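Rice Station Stoppage: Frequently Asked Questions
Nestico Automation Bench, last updated 22/06/2024

You have asked a lot of questions about the rice station, several of them in the elevator. Here are the answers in one place. If yours isn't covered, write to Ngozi Okeke, who owns the fault log and has heard worse.

What happened?

The arm was supposed to lower the gripper to the rice, stop at the set height and wait for the next command. It went past the set height and kept pushing until the force limit tripped. The controller logged a protective stop, the arm froze where it was, and the rest of us found out from the beeping.

Was anyone hurt?

No. The operator was at the console, outside the marked line, which is where the operator is meant to be. The only injury was to the demo schedule.

So what went wrong, in plain words?

The arm thought the table was lower than it is. We had swapped the gripper mount the day before, and the new Janholm mount is longer than the old one. Someone has to type that difference into the tool settings. Someone typed it into the Platemow test profile, saved it, and then ran the job from the regular profile.

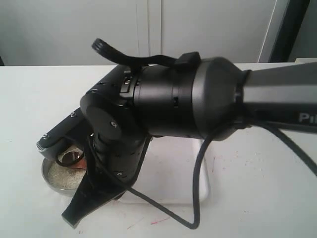 The force limit did its job, and it is the reason this page is short. It was set low for food work, and we are leaving it low even though it trips when people lean on the table. What it can't do is look after the wiring. With the gripper down at the dish, one cable loops up over the wrist and another hangs in a long loop toward the table, and a loop like that will happily catch on a rim if you move the arm sideways in a hurry. Clear the cables first. Then jog straight up, at the slowest speed, with one hand on the stop button.

Can I just press reset?

You can. Please don't. Reset clears the alarm and leaves the wrong tool length exactly where it was, so the next run heads for the same spot with fresh confidence. It was reset 2 times before anyone opened the log.

What about the second arm?

It runs on its own controller and does not know or care that its neighbor has stopped. Until the shared stop is wired in, press both buttons. The Arain link box that should connect them is on order for July. 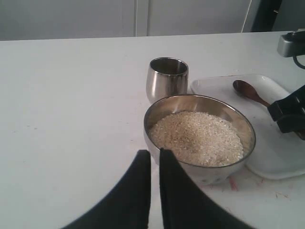
Wrist camera view: gripper fingers at the rice bowl, spoon on the tray to the right.

Why didn't the wrist camera catch it?

It wasn't asked to. The camera helps find the bowl. It has no say over height, and the gripper fingers take up a good part of its view anyway. We have had requests to "make the camera smarter." They are in a folder.

Does stray rice matter?

To the arm, very little. To you, possibly. Dry grains underfoot are slippery, and grains under a tray make it sit crooked, which sends the spoon pickup off. Sweep the floor and wipe under the tray before each session. The brush is on the hook. It has always been on the hook.

What has to be done before a restart?

Six things, in this order:

Both arms stopped and parked clear of the table.
Cables checked by hand for pinches and nicks.
Active profile read out loud from the screen. Yes, out loud.
Tool length measured and compared with the active profile.
One slow pass over the bare table, with the height checked at the lowest point.
Bowl, cup, tray and spoon put back, and the first full run done at low speed.
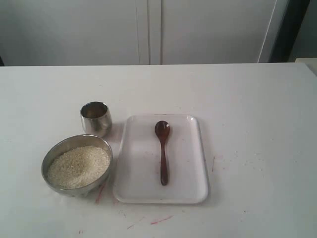
Layout for the first full run: bowl, cup, tray, spoon.

Has this happened before?

The arm has done over 2000 runs at this station, and the log shows 4 protective stops. The other three were elbows.

Is the gripper damaged?

The fingers passed inspection and are back in use. The old mount is in the drawer with a tag on it. Do not put it back on because you liked it better.

Who can sign off a restart?

Ngozi, or whoever is listed as station lead on the door that day. "It looked fine" is not an entry the log accepts. We checked, because it had been entered.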